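Handheld grippers keep losing a floppy bag, what would you change?
Posted in Build Help > Robots and Automation

Fallahi_garage

Hi all! I've been building a pair of handheld grippers at our shared workshop since March. You hold one in each hand, do a chore with them, and the recordings go to teach a small arm I'm putting together at home (the arm is another thread, please don't ask me about the elbow). Boxes and mugs are fine. Bags are making me nuts. I'm using a backpack as the practice object and the bottom of it squirms away whenever I lift. Out of 37 tries on Wednesday I kept 6 that I'd want a robot to copy. The jaws have gray pads and I grab low, one gripper on each side, bag standing up on the table.
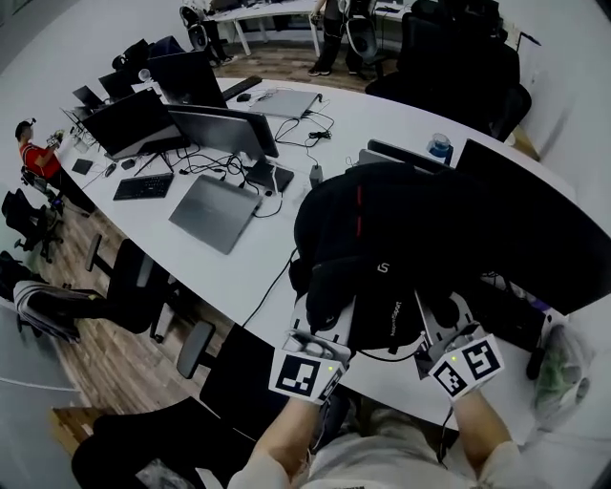 Do softer pads help with fabric?
Softer helps a little, but width matters more, so try a wider pad before you go shopping for new foam.

So that's what the guy at the next bench told me, and I'd like a second opinion before I reprint anything. Jaw opening is 113 mm at the widest. I also can't decide if I should be grabbing somewhere else entirely. The handle? The straps? Thanks in advance!

Yuto Yoshida

I fought with this on my Merberg build for most of a winter, so you have my sympathy. Your bench neighbor is right about width. I went from narrow pads to ones 69 mm long and the slipping mostly quit, though I also glued on a thin layer of ribbed shelf liner that same evening, so who knows which one did it.

The bigger thing for me was where I grabbed. Fabric bunches. If you pinch the bottom of an empty bag, you've got two layers of cloth sliding over each other and no amount of squeeze fixes that. Stuff it with a couple of towels first! Then practice the handle on its own as a separate task, and only mix them once both look clean.

Watch your loose straps and zippers too. Mine liked to wander in between the jaws, and I'd only find out when I played back the view from the gripper. 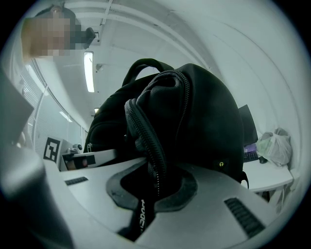
Backpack from the gripper's side, handle up top and a strap down by the housing

Also check that your markers stay readable through the whole lift. If the bag covers one, I'd toss that take.

claseso_dad

just use a stronger spring. worked for me

Fallahi_garage

Towels, of course. I've been doing this with a half-limp bag the whole time. Going to try the shelf liner too, and I'll leave the spring alone for now because my hands are already sore (sorry claseso_dad). Yuto, did you glue yours with contact cement or the rubbery stuff?

Yuto Yoshida

Contact cement. Rough up the plastic first and leave it overnight.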